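Jokis wire basket, blue, with play fruit

Flotard shop > Play kitchen > Baskets and food

In stock. Usually out the door next working day, order before 2 pm.

Small open basket in plastic-coated wire, blue all over, square grid sides, corners rounded off so little hands don't catch on them. Comes with a mixed set of play fruit. Sold as one lot, we don't split them, sorry, please stop asking at the till.

What's in it
Banana, orange, grapes or a plum and the rest of the fruit bowl. Mix varies a bit from batch to batch, colours too. If you need a particular fruit put it in the order notes and we'll have a look, no promises.

Good for
Play shops, home corners, sorting by colour, naming games. Speech and language people buy a lot of these. Also fine as just a basket once the fruit has wandered off, ours in the stockroom holds parcel tape and pens.

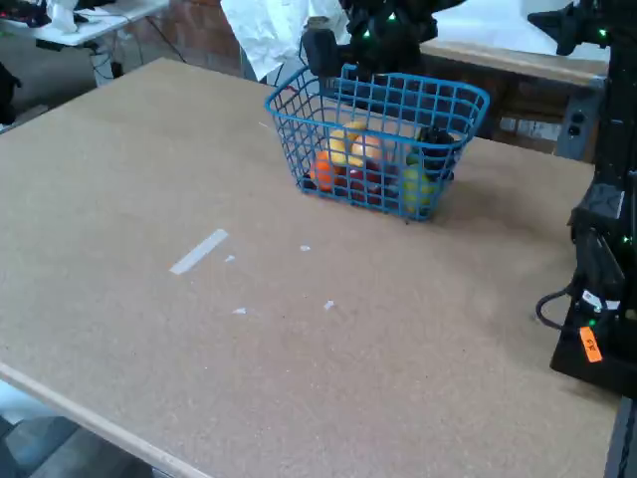 Basket is open at the top, no lid, no handle. Stands flat on a table or shelf. Sides are see-through so children can spot what they want without tipping the whole lot out (they will still tip it out). Fits the lower shelf of the Paiva market stall and the Utitz low trolley. Does not fit the old Utitz trolley with the narow rails, check yours first.

Cleaning
Warm soapy water, cloth, leave to dry upside down. Not the dishwasher, the coating lifts at the joins after a while. Fruit can go in the same bowl. No bleach. Felt pen comes off most of the fruit with a baby wipe if you get to it quick, less so the banana.

Wear
Coating chips if the basket gets stood on. Bin it if bare wire shows. Spare baskets available without fruit, ask for Jokis plain blue. Green and red discontinued, no more coming, we have tried.

Ordering for schools and nurseries
Purchase orders fine. Minimum 2 sets on account, single sets through the normal checkout. Orders of 200 sets or more go straight from the warehouse on a pallet so somebody needs to be in to sign for it. Next big delivery due January, 1,000 sets, and half of those are spoken for allready.

Returns
Unused, with the fruit, in something sturdy. Please count the fruit back in before you post it, we get a lot of baskets with no orange.

Goes with
Paiva market stall
Utitz low trolley
Jokis plain blue basket, no fruit
Flotard paper bags, small, box of 3,000

Questions about stock, use the form at the bottom of the page. Phone is mornings only.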